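Campaigners ask Bavano to drop film poster over drinking scene

A group that campaigns against alcohol advertising has asked the distributor Bavano to withdraw the main poster for the comedy Skirkata, which shows its lead character drinking from a bottle at the wheel of a parked car.

The group, Pralitz, sent its letter on 11 Nov 2022 and says 181 people have complained to it about the poster. It wants the picture taken off bus shelters first, and has counted 16 of them within sight of a school gate.
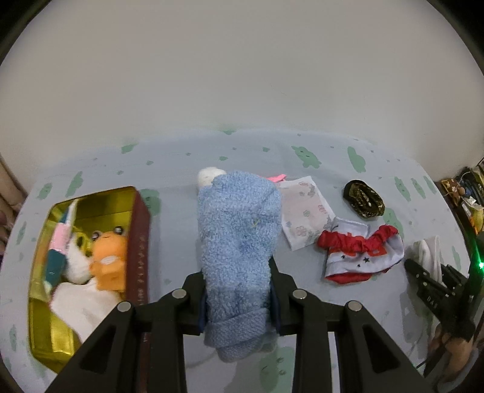
Distributor's reply

Bavano said the poster had been cleared for outdoor use in May and that the car in the scene never moves. It has offered to add a line of warning text along the bottom – an offer Pralitz has turned down.

"A line of small print does not change what a child sees from the pavement," said Đức Vi, who wrote the letter for the group. "We are asking for a different picture. They have plenty to choose from."
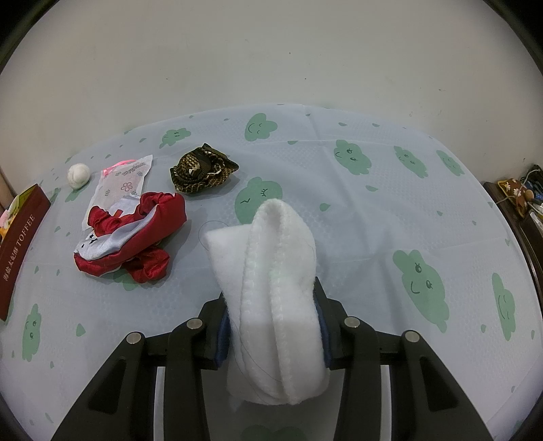
The film is due to open on 578 screens. Radu, the company that rents out the poster sites, said it would leave the adverts up unless Bavano or the advertising regulator told it to take them down.

Pralitz says it will make a formal complaint if it has no answer within two weeks. It has no objection to the film itself and is not asking cinemas to stop showing it. A second poster, with the cast standing outside a petrol station, is already in use abroad.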